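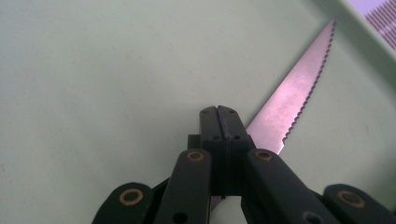

Page last changed: December 27, 2021

Surdu Household Help > Kitchen > Cleaning and Care

Gray marks on plastic trays that won't wash off

Posted by Wavum2851

We have a stack of plastic serving trays from Tamura, mostly white and pale green. We use them for breakfast and for carrying things out to the porch. Over the last year they have picked up thin gray lines, mostly near the edges where the silverware sits. They look like pencil marks. I have run them through the dishwasher and scrubbed them with dish soap and a nylon brush. The lines get a little lighter and that is all.

My sister says they are scratches and the trays are done for. I can't feel anything when I run a fingernail across them. There is also a yellowish ring on one tray where a curry bowl sat overnight. Is there something I can use that won't take off the finish? I would like to have them looking decent by January, when we have family staying. 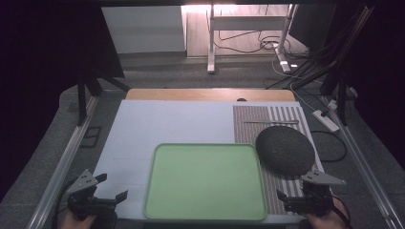
Light green tray with a striped mat to its right.

3 replies

porchlight30

If your fingernail doesn't catch, they are probably metal marks. Stainless steel leaves a little of itself behind when it rubs on a hard surface, the same way it does on white dinner plates. Dish soap won't do much to that.

Make a paste of baking soda and water, about 2 parts soda to 1 part water. Rub it along the line with a damp cloth for a minute and rinse. If that does nothing, try a powdered cleanser with oxalic acid in it, the kind sold for stainless sinks. Read the label first to see that it is OK for plastic, wear gloves, and try it on the underside. Leave it on for no longer than 30 seconds, then wash the tray well with soap and water. Don't use it with bleach or right after bleach.

The curry ring is a separate problem. Turmeric soaks in. Wash the tray and leave it outside in direct sun for an afternoon. I have had a yellow lid go back to nearly white that way, though it took 5 sunny days. In winter it is slower.

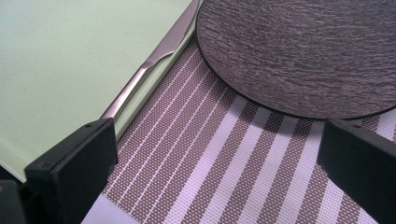
northside_renter

Melamine sponge. Takes two minutes. I use the Tultix ones but the store brand is the same thing. It will dull a shiny tray, mine were matte already so I didn't care.

Wavum2000

Agree with the first reply, except I would skip the powdered cleanser on anything with a printed pattern. I lost half a border of lemons that way.

To keep the marks from coming back, put a folded napkin under the silverware – a paper one is fine. Also don't stack the trays with forks still in them. We did that for years.

For the curry ring I used white toothpaste and it did nothing.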